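Small kitchen/dining room, how do I stop it feeling like a corridor?

Posted by Marwa Abdel Rahman
Apr 11, 2026

We moved into a 1950s ranch in January and the kitchen and dining area are one long room, 173 square feet in total. It has a window at one end and the back door at the other. The previous owners put cabinets down both sides, so you walk between them to get to the table. There are two adults and one child in the house and we eat every meal there.

The plan so far is to take out the upper cabinets on the left side and put up a single open shelf. I want a built-in bench under the window with the table pulled up to it. The floor is staying (oak, in good shape). Walls are a flat cream that looks gray after lunchtime because the window faces north.

What I can't settle is color. My husband wants one strong green somewhere in the room and I would be happier with something pale, maybe a grayish lavender. A painter quoted us for a Drulis paint in an eggshell finish on all four walls. Should the green go on the walls, the bench or the table top? And is 18 inches deep enough for a bench seat? 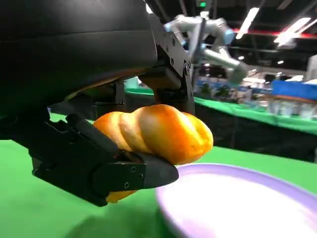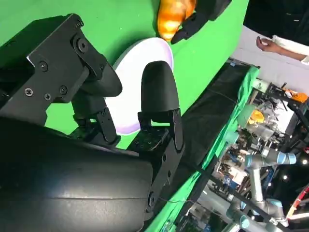
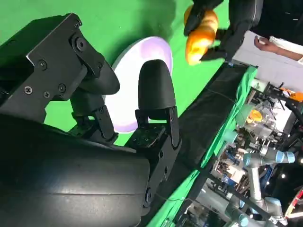
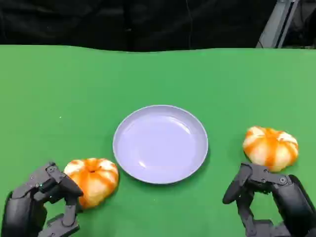 Bright green with pale lavender, first and third pictures.

Anjana Talukder
I would keep the green off the walls. In a long room with north light, a strong color on the two long sides pulls them in, and you already have that problem with the cabinets. Paint the end wall with the window if he really wants it on a wall, and leave the long sides light. A warm white will help more than another cream.

My own choice would be the table. It's the one thing in the room you can repaint in a weekend if you both get sick of it. Use a hard-wearing enamel and let it cure fully before you put anything hot on it. The lavender can come in with plates, seat pads or a blind, and then you haven't committed to much.

On the bench, 18 inches is fine for the seat if you don't plan on thick back cushions. We built ours at that depth and then added cushions, and now the adults perch on the front of it. If you want cushions, go deeper. Keep the seat height the same as your chairs, cushion included, and leave a recess at the bottom for your heels. Check where your heating vents are before anyone builds over one – ours had to be rerouted through the toe kick and it added two days to the job.

I'd also ask the painter for a sample board and move it around the room for a day or so. Paint chips from the store are too small to tell you anything.

BusentLane
Take the uppers out on both sides, not just one. We did it and don't miss them.

Mollah
I disagree with the post above. With a child in the house you will want the storage, and open shelves over a stove get greasy. Keep one full run of uppers and take it to the ceiling if you can. If the doors are plain, paint them the same color as the wall and they mostly disappear.

Lighting hasn't come up. Most of these long rooms have one fixture in the middle of the ceiling, and it does the table no good at all. Hang a pendant low over the table and put strips under the cabinets you keep. I have a Tatance pendant on a dimmer and that changed the room more than the paint did.

Eggshell is okay for the walls. Ask for something tougher behind the sink and along the bench, where hands and shoes will mark it.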